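Rudo 5, el teléfono compacto de Holovko

Si es usted de los que echan de menos los teléfonos que cabían en el bolsillo de la camisa y se manejaban con una sola mano, el Rudo 5 le va a gustar mucho. En la tienda lo esperábamos con ganas desde abril, cuando Holovko nos dejó probar una unidad de preserie, y la versión definitiva nos ha gustado todavía más (sobre todo el botón de encendido, que ahora se encuentra sin mirar).

Lleva dos ranuras para tarjeta SIM, cámara trasera de 20 megapíxeles y una batería que a nuestra compañera Asabe Onuoha, que habla por teléfono sin parar, le llega bien a la noche. En la caja vienen el cargador, el cable y una funda transparente sencillita, pero muy apañada.

Colores: grafito, arena y verde musgo
Garantía: 2 años
Disponible desde el 28 de agosto de 2020

El color arena suele tardar un poco más, así que tenga paciencia con nosotros, que le avisamos por correo en cuanto salga su paquete del almacén.
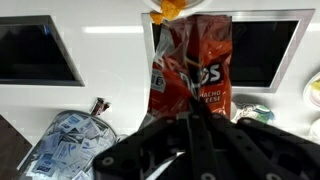 ¿Se puede usar el Rudo 5 con el cargador de mi teléfono anterior?

Con cualquier cargador USB-C carga sin problema, aunque la carga rápida solo funciona con el que viene en la caja o con el Brunex de 17 vatios, que vendemos aparte.

Añadir a la cesta
Ver fundas y accesorios Brunex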